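Staststead Building Services
Break room and recycling project, progress report for March
Prepared by Kristine Estrella for Reynaldo Lumanlan

Reynaldo, you asked for one page and no adjectives. I have managed one page.

Where the money went. Of the 1684 dollars approved, we have spent 1000. Most of that bought wastebaskets, in more than one color so that people could tell them apart from across the room. The rest went on liners, a hand cart and the signs Edgardo Pangilinan designed, which were reprinted after the Porkton office pointed out that "Recylcing" was on all of them. The reprint is in the total. Edgardo would like it noted that he used the spell checker.

What has been done. The break rooms on both sides of the Oshima building now have their new bins in place. Marilou Panganiban moved the old gray barrels down to the loading dock, where they are doing good work holding a door open. Pickup is at 4 p.m. and has been missed only when the freight elevator was out, an event I believe you already have several emails about.

Cans are going well. Our hauler, Medo, took 700 of them this month, against a target I set low on purpose and now regret mentioning. Paper is fair. Food scraps remain a matter of faith, and the third floor has not converted.

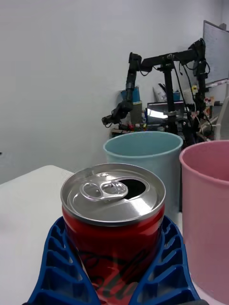 Do cans have to be rinsed before they go in the bin?

A quick rinse is enough, and an empty can with a little stickiness left in it will still be accepted. What Medo will not take is a can with half a drink inside, or a can with a napkin, a tea bag or a fork pushed through the opening. We have had all of those. The fork was one of ours and is back in the drawer.

Problems. The lighter bins slide when someone throws from a distance, and people do throw from a distance. Ronaldo Dela Peña has put rubber feet on 5 of them as a trial. He has also asked for a scoreboard, which I turned down on your behalf.

The bigger trouble is coffee cups. They look like paper, they go in with the paper, and then the whole bag gets rejected. The new sign says "No cups" in letters you could read from the parking lot. Results so far are modest.

Next steps. I would like to spend part of the remaining 684 dollars on a proper sink strainer and a second cart, the first having developed a strong preference for turning left. Marilou is getting prices. The upstairs kitchen follows once the painters are out of it, and they tell me that will be soon, as they did last month.

Please let me know by noon if the cart is a problem. Otherwise I'll order it after lunch.

Kristine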